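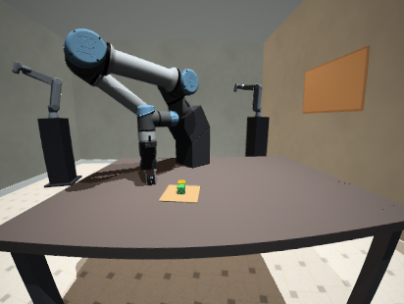
I drove over to the Stitard open day in August, mostly because a friend of my sister's had a spare pass and I had the afternoon free. Stitard shares a building with Merkeo, and parking was in the Merkeo lot, a long walk from the right door.

The part I wanted to see was the simulation room. They build a copy of a work cell on the computer and run the arm there before anyone touches the real one. The job on screen was a simple one: a big arm with blue joint caps, a table, a mat, and a green block with a yellow piece on top of it. Two smaller gray arms stand on pedestals behind the table, and the guide said those belong to a different exercise and don't move in this one.

The guide ran it several times with the start position changed. The program had done 1,065 stacking runs that week and 1,045 of them had passed. I asked what happened in the other 20. Mostly the top piece was let go too early and slid off - she brought up one of those and we watched it at quarter speed. A run only passes if the stack is still standing 3 seconds after the gripper lets go.

I liked that they had bothered with the room. There's a tiled floor and an orange panel on the wall. Somebody asked if the robot needed any of that. She said it helps when they change the lighting, and the shadows have to fall on something.

After that we got 4 minutes at the controls each. I used mine up trying to turn the wrist the right way around. The man after me did much better, but he said he runs a Turico mill at work, so he's used to thinking in axes.

There was also a talk on Fashola, their scheduling software. I sat through half of it. It was warm in there and the slides were hard to read from the back.

Coffee was free, sandwiches weren't. They do another one of these in spring and I'll probably go if I can get a pass - I'd like to see the real cell, which was closed for maintenance this time.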